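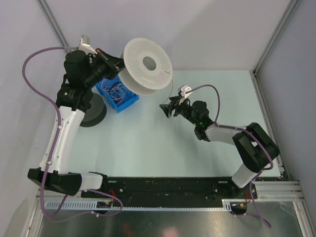
Sverre Lindqvist thinks we asked the wrong question. In his comment on our first draft he wrote that a shop does not care if a machine can pick up a spool, it cares if the machine can be left alone with the spools until lunch. We kept his remark at the top of the report because it changed how we wrote the rest.

Student projects > Automation > Term reports
4 comments | 11 shares

Can two arms keep a print room tidy?

1. Why we chose this work

Our group wanted a chore which is boring for people and still not simple. In the print room at Pistby there is always a shelf to put in order. Spools of filament come back from the printers half used, cables lie together in a bin, and somebody must sort it before the next class on Monday. It takes a person very little thought. We wished to know how much of it a pair of robot arms can take over today, with equipment that a school can have on a table.

We did not study floor cleaning or cooking. Other groups have written about these, and the Zupan report from last term has a good chapter on folding towels which we used for our method.

2. The task

We divided the chore in two parts. In the first part, one arm takes the spool by the rim and lifts it over the blue bin, while the other arm waits near the free end of the filament. The second arm should then catch the strand and hold it, so that the spool does not unwind when it is moved. In the second part, the arms put the spool down flat at the side of the bin, with the strand still under control.

We wrote down every attempt as passed, passed with help, or failed. "With help" means that one of us touched the spool or the strand with a hand. We agreed on this rule before we began, and I am glad of it, as later we were often tempted to be kind to the machine.

3. Results

We made 75 attempts at the first part. Of these, 27 passed without any help. In most of the others the lift itself was fine and the trouble came with the filament. The strand is thin and springy and it does not stay where it was a moment ago. The jaws closed beside it, or they closed on it and it slipped out when the spool turned a little.

The second part we tried only after a clean first part, so we have fewer attempts and I do not want to draw much from them. Two attempts ended with the spool flat and the strand held the whole way.

For comparison, each member of the group did the same chore by hand. All of us managed it at the first try, and one of us was talking on the telephone.

4. What was difficult

The grip on the rim was easier than we expected. A spool is stiff, it has an edge, and it always has the same shape. If the household were made of spools, I think we would have written a more cheerful report.

Soft and thin things are another matter. We first planned to sort the cables in the bin also, by colour, but we gave it up after one afternoon. When an arm pulls one cable, three come with it. A person feels this in the fingers and shakes the hand a little. Our arms had no such feeling, and we had no time to teach them the shaking.

There is also the question of their own cables. Before each session we checked that these could move freely and would not catch on anything in the work area. It was not in our plan, and it cost us more minutes than the programming on some days.

5. Would a shop use it?

We sent our numbers to Boteck and to the repair counter at Cirkonport, and asked if they would accept such a helper. Boteck answered that they might let it lift and place full spools, where the end is fastened in the hole at the side, but not loose ones. Cirkonport answered that they have no table free.

I find the answer from Boteck fair. If the end of the filament is already fastened, most of our failures would not have happened. So a part of the work could go to the machine, if a person prepares it first. Whether this saves any time we did not measure, and we should have.

6. Remarks for the next group

Please begin with the filament and leave the lifting for later. Use one colour of filament which is easy to see against the table. Write the rule for "help" on paper and hang it on the wall. The log sheets are in the cupboard in the print room, second shelf, and sheet 68 has a mistake in the column for the right arm, which we have marked in pencil.

The answer to Sverre is that we would not leave it alone until lunch. We could leave it for the time it takes to fetch a coffee, if the machine stands on the same floor.

Filed under: Robots at work, Student reports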